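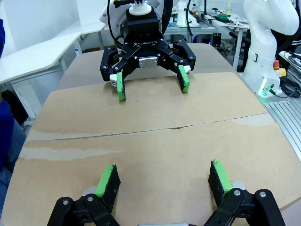 Verna Ferreira says she deleted five timer apps before breakfast and kept Holub only because it was the one that didn't ask how she was feeling. We'll take it.

Holub Timer for phones and tablets
By Jandatum
Category: Utilities
Version 2.4, updated 12 July 2025
Price: free, or a one-time payment if you want more than two timers

Holub counts down from a number you choose and makes a noise when it gets to zero. We have been working on it for longer than that sentence suggests. You can name each timer, give it a color and a sound, and leave it running while you do something else with your phone. Closing the app doesn't stop the countdown. Restarting the phone doesn't either, although it did until January, and we heard about it.

There is no account to make. There are no streaks, badges or coins, and the timer will not congratulate you on your eggs. 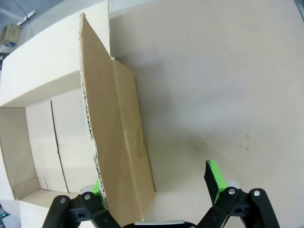 What you get for free

Two timers at once, four sounds, and the large-number display you can read from the other side of the kitchen. One of the sounds is a goose. It was put in as a placeholder by Roscoe Rosenthal and is now the most popular sound in the app, so please stop asking us to make the bell nicer.

What you get if you pay

Up to 12 timers at once, all the sounds, and saved sets, so your whole Sunday roast or leg-day routine starts with one tap. Chained timers (when one ends, the next begins) are in here too. You pay once. A family can share the purchase if the family is on speaking terms. 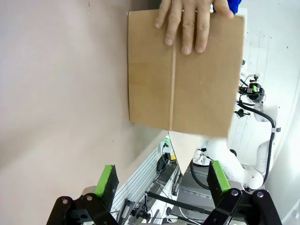 New in this version

Timers can be set by typing as well as by spinning the wheel.
The pause button is bigger.
The goose no longer plays at full volume through headphones. Sorry.
Fixed a bug where timers named "Prodlow" would not save. We have no idea why you were all naming timers after our old app, but they save now.

Ratings

4.6 out of 5, from 241 ratings. The one-star reviews are mostly from people who wanted a stopwatch. We also make a stopwatch. It's called Homholm, it is a separate app, and it counts up.

Size and permissions

The download is 935 KB, which makes it smaller than most of the photos you've taken of your lunch. Holub asks to send notifications and that's all it asks for. If you say no, it will still count down, but silently,

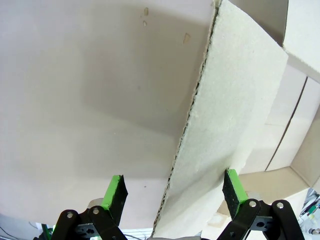 and you will have to look at the screen to find out when it's done, much as you would with a clock. You can change your mind later under Settings, Sounds and Alerts.

Questions go to the Help button inside the app. We read everything, and we answer most of it within a few days.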